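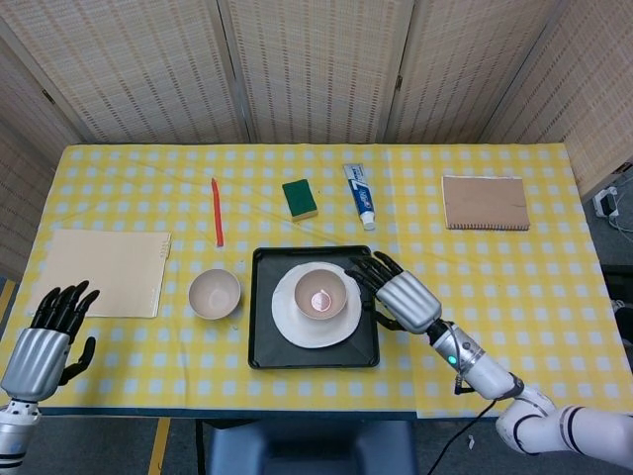
Kitchen and Workshop Tips – Buying a Robot Helper Without Going Broke

Notes from the bench at Bakitz, typed up fast between jobs. Last touched November 14, 2022. Mostly for small kitchens, home workshops, the odd community center that wants an arm or two to clear dishes and put stuff away. Take what's useful, skip the rest.

Start with the chore, then shop

Write down one chore. One. "Help in the kitchen" is a wish and you can't price a wish. "Take the tray with the plate and bowl off the table and put it by the sink" is a chore, you can price that.

Then write down every single thing the machine has to touch to do it. Bowl, plate, tray. Sponge if it's wiping. Do you want it sorting the junk that lands on a table too? Pencils, toothpaste, notebooks, folders? Different shapes, different grips, more money usually. A flat folder lying on cloth is a pain to pick up for any hand. A bowl is easy by comparison.

Put the list on the fridge for a week. Cross off what nobody minds doing. Ours went from a full page to half an index card.

One arm or two

Two arms cost nearly double and people buy them without thinking. Ask what needs steadying. A tray with a plate and a bowl stacked on it wants a hand on each side, or one very good hand and a lot of luck. Wiping a counter – one arm. Loading a rack – one arm, slow. Unscrewing jars, folding anything, carrying a tray level – two.

If you're unsure get a quote for one arm on a mount that takes a second later. Ask for that in writing. We were told "sure, expandable" by one outfit and the second arm needed a whole new base.

Fingers or pinchers

Hands with fingers look great and grip odd stuff. They also have more to break. Plain two-jaw pinchers are cheap, tough, dumb. For trays and boxes a pincher is fine. For bowls with thin rims, pencils, tubes – fingers help.

Budget spare fingertips whichever way you go. They wear. Treat them like mop heads.

Ask the seller:
What does one replacement finger cost, and is it in stock today?
Can I swap it myself with a normal screwdriver?
What happens if it gets splashed? Dish soap?
Heaviest plate it holds with the arm all the way out (NOT tucked in, the tucked in number is always prettier)

The money part

Here is our own sheet, rounded nothing, dollars. Yours will be different.

Deposit on the demo loan from Collero, refundable: 541
Folding screen, secondhand: 60
Set aside for year one (parts, repairs, somebody's time): 3,000

Purchase price isn't on there becuase we haven't bought. That's the tip really. Loan first, even if the deposit stings. Read the return terms twice, ours charges for missing cables.

The set-aside is the line everybody leaves off. Put it in before you look at a single catalog or you'll spend it on the nicer model. Anything left in March rolls over to the next year.

Also costs money, easy to miss:
Shipping both ways. Crates are heavy.
Outlet work. Have an electrician look before delivery day.
A table you don't mind scratching.
Insurance. Call and ask, don't assume. Our agent had to call back.
Training time, paid. Somebody has to learn it and they're not doing their other work that day.

Measure the room

Tape measure, painters tape, half an hour.

Mark the table. Mark how far the arm swings with the elbow out, not only the hand. Elbows hit things. Then mark where people walk and where chairs get pushed back. If the shapes overlap, smaller arm or bigger room.

Tables: sturdy, square, no wobble. Fold one leg shim out of cardboard and if it's still rocking get another table. Round tables waste reach.

Chairs: pull them out when the machine's running. Seat backs near the edge are right where a forearm wants to go.

Cords. Adapters end up on the floor, always. Plan a spot off to the side, out of the wet and out of the walkway, and use a cord cover where feet go. Leave slack where an arm moves or it'll yank. Check the slack with the arm stretched all the way in every direction before you tape anything down.

Folding screens are worth it

Cheap trick, works good. Stand a folding screen around the back and sides of the table. Keeps kids and elbows out from behind, and a camera has less clutter to look at. A woven one in a light beige is fine, doesn't have to be fancy. Angle the panels so it stands up on its own. Sandbag the feet if you've got a draft.

Don't use a mirror or anything shiny. Obvious but we tried it.

Tablecloth or bare table

Depends. Cloth is quieter, saves the plates, stops things skating around. It also bunches up when a hand drags across it. If you like a cloth, clip the edges underneath, tight, and iron it. Creases catch.

Checks, stripes, big flowers – some camera systems don't care, some get fussy. Ask the seller to demo on YOUR cloth. Bring it in a bag. If all they'll show is a bare white table, keep walking. Your house isn't a bare white table.

Vinyl wipes clean but gets grabby in summer.

Trays save you money

Best tip on the page. A tray with a raised rim turns several hard pickups into one easy one. Stack plate, then bowl on plate, set it in the middle of the tray, move the tray. A dark tray under light dishes is easier to see, for you and the camera both.

Square beats round. Rim tall enough to get a fingertip against. Try it yourself with oven mitts on – if you can't lift it in mitts, don't expect the machine to.

Pick dishes that stack without sliding. Small bowls on a flat plate, okay. Footed bowls on a curved plate, no. Buy one extra of each for breakage. Thrift store, mixed colors, who cares.

What to set out for a demo

Sellers will bring their own foam blocks. Say no thanks. Bring your own stuff from the drawer and lay it in a row along the back of the table, dishes in front. Good cheap test kit:

Pencil (thin, rolls)
Scrubbing sponge, the two-sided kind (squishes, see how hard it squeezes)
Toothpaste tube (soft and lopsided)
Spiral notebook (wire snags on fingers)
Folder (flat, awful)
Plate and a couple small bowls
Tray

Put the pencil pointing at you, then sideways, then ask for it again. Move the sponge while the seller's talking. Swap the plate for your heaviest one. Time it all with your phone and write down the drops too, not just the wins.

Do the whole lot 2 times on different days if they'll let you. Light changes. Late afternoon sun through a window messed up a Plasard demo we sat in on, blinds down and it was ok again.

Crumbs, chips, bits

Sweep the cloth before every run. Small scraps get under the tray and then it sits crooked. Keep a table brush on a hook close by. Chipped bowl? Bin it, sharp edges chew up soft fingertips and those aren't cheap.

Food left in bowls – scrape first. No seller's warranty we read covers sauce in the knuckles.

Lights and stop buttons

Find out what each indicator light on the arm means and write it on a card taped near the table. Green doesn't mean the same thing on every make. On some it's just power, on some it's ready to move. Big diffrence when your hand's in there.

Stop button within reach of whoever's standing there, and a second one by the door if the kit allows. Press it once a week. Costs extra on some packages so ask if it's in the price.

Renting, sharing, used

Sharing with a neighbor business is okay if one person owns the calender. Sum-yee Hsueh has run a shared one out of the Hsueh shop and her rule is the machine doesn't travel, people do. Every move means bolting down and setting up over again, there goes your morning.

Used: look at cables first, wrists second, paint last. Ask for the hours. Run it warm for a good while before you pay, some wobbles only show up later. Ask if the software transfers to a new owner – sometimes it doesn't and then you've bought a coat rack.

Leasing is fine if parts are included. If they aren't, do the sum again.

Quick list before you sign

One chore written down
Demo done on your table stuff
Swing taped out on the floor
Outlets checked
Spare finger price in writing
Who fixes it, and how far away are they
Year-one money set aside
Cloth clipped, tray bought, screen up
Return terms read, cables counted and photographed when the crate comes

Next page: drawer liners, and getting pan grease off a range hood filter.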